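How to Keep a Reading Journal You'll Stick With

If you read as many books as I do (60 last year, and I still couldn't tell you how half of them ended!), a reading journal is a lovely thing to have. January is a nice time to begin, but any old evening will do.

Start with a plain notebook of 100 pages or so you don't mind messing up. Give each book 2 pages. At the top of the left one, put the title, the author and the day you started. Leave the rest of that page open for notes as you go - names you keep mixing up, a line you loved, a guess at who did it.

Save the right page for when you've finished, and try to write it before you pick up the next book. I begin with how I felt at the very last chapter, then work backward to the characters and the plot. 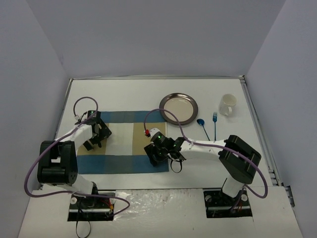
Don't fuss over stars or scores at first. After a dozen books you'll have a feel for what you like, and you can go back and add them in pencil. If you read a long series, leave a spare page after each book, so there's room to jot down where everybody was left standing. Mine for the Kolico books is full of arrows and crossed-out family trees, and I wouldn't trade it for anything.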